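Morus 这张新 EP 的制作拆解，分几条发。只讲声音和工程，不讲八卦。

1/
Morus 是 Drokow 厂牌旗下的电子制作人，house 底子，早年主要接 remix，署名作品不多。新 EP 叫《Ikstead》，四首原创，加一首 Chambi 的重混。流媒体版和黑胶版母带不同，下面说的都是流媒体版。

2/
同名曲 Ikstead 速度 122 BPM，F 小调，四四拍。底鼓基频压在 F1 附近，和贝斯根音重合。常规做法会错开，他没有错开，靠侧链把贝斯的起音让掉，释放时间卡在十六分音符以内。单声道下听，低频没有抵消。

3/
人声采样只有一句，切成六片，重新排过顺序。共振峰整体上移，音高没动，所以听上去像换了个人唱，和声关系仍然成立。第二段主歌把其中两片倒放，尾音接混响，预延迟给得很长，字头因此是干净的。 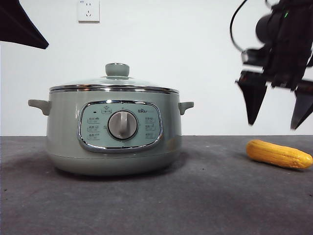

4/ 关于采样授权
版权栏写明采样来自 Chambi 的一张旧录音，母带权和词曲权分开列。词曲部分 Chambi 占一半。重混版另算，署名顺序是 Morus 在前，Chambi 在后。常有人把这两笔混为一谈，查版权信息时要看具体是哪个版本。

5/
第二首是器乐曲，没有底鼓，节奏全靠滤波器开合。截止频率的 LFO 同步到附点八分，和延迟的四分音符错位，每三拍对齐一次。用监听音箱听不明显，戴耳机能听到左右声道的相位差，右边略晚。

6/
第三首和弦走向是 i–VI–III–VII，用滥了的进行，处理在声部上：最高音始终保持不动，内声部逐级下行。钢琴音色是采样音源，力度层切得很粗，弱奏到强奏之间有明显台阶。个人判断是故意的，因为同一个音源在第四首里力度是平滑的。

7/
响度。四首原创的积分响度都在 -8 LUFS 上下浮动，重混版再高一点。真峰值没有超过 -1 dBTP。副歌段削波可闻，集中在军鼓，属于软削波，奇次谐波多。平台归一化之后，重混版回放音量反而最低，动态也最窄，吃亏。 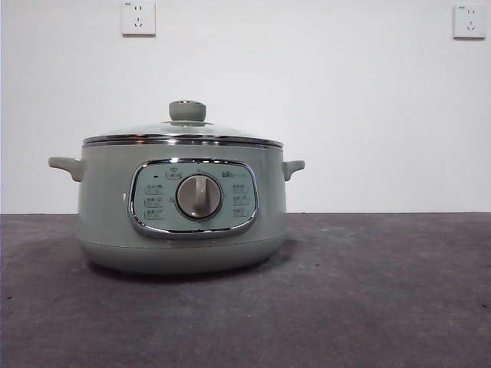

8/
Chambi 的重混改动幅度大。速度提到 128，调性升到 G 小调，原曲的贝斯线整条弃用，换成失谐的锯齿波，两个振荡器相差十几音分。人声六片只留两片。间奏里有一段金属质感的打击乐，来源没有公布，频谱上基频弱，非谐波分音密，衰减很快，接近轻敲玻璃锅盖得到的结果。想自己做类似的声音，上图那种圆顶玻璃盖就可以，捏住中间的圆钮敲，手会吃掉一部分延音，录完再用瞬态整形收尾巴。麦克风不要正对，偏开一点。

9/
编曲结构：重混版前奏 32 小节，纯鼓，方便 DJ 接歌。原版前奏只有 8 小节，直接进和弦，现场不好混，要么自己做循环，要么从第二段切入。Drokow 没有出 extended 版，页面上也没有写以后会不会出。

10/
黑胶信息。首版编号从 1 排到 614，封底手写。A 面放两首原创，B 面放另外两首，重混版不收录。低频做了单声道化处理，齿音压过一道。内圈那首高频损失可以听出来，唱头对位不准的话会更明显，建议先校准再下结论。

11/
下载版为 24 bit / 44.1 kHz，WAV 和 FLAC 都有。拿 FLAC 解码和 WAV 做反相抵消，结果是静音，两者一致。有人问 MP3 版前面为什么多出一小段空白，那是编码器延迟，播放器支持无缝播放时会自动跳过，不影响接歌。

12/
更正第 2 条：侧链的触发源应该是一条没有输出的幽灵底鼓轨，不是可闻的那条底鼓。依据是间奏底鼓停掉以后，贝斯的抽吸还在继续，节奏没变。其余不改。

13/
分轨包里有五条轨：鼓、贝斯、和弦、人声、效果。母线压缩没有打进分轨，五条直接叠加的结果比成品松，军鼓也没有削波。要做 remix 的注意，人声轨带混响，没有提供干声。授权条款限非商用，上传平台需要先向 Drokow 申请。

14/
下一组写 Morus 的现场设备，周一晚上发。已经确认的是他现场不用分轨播放，人声切片由打击垫实时触发，所以每场顺序都不一样。录音室版本的那个顺序，我对过几段现场录音，还没有碰到过相同的。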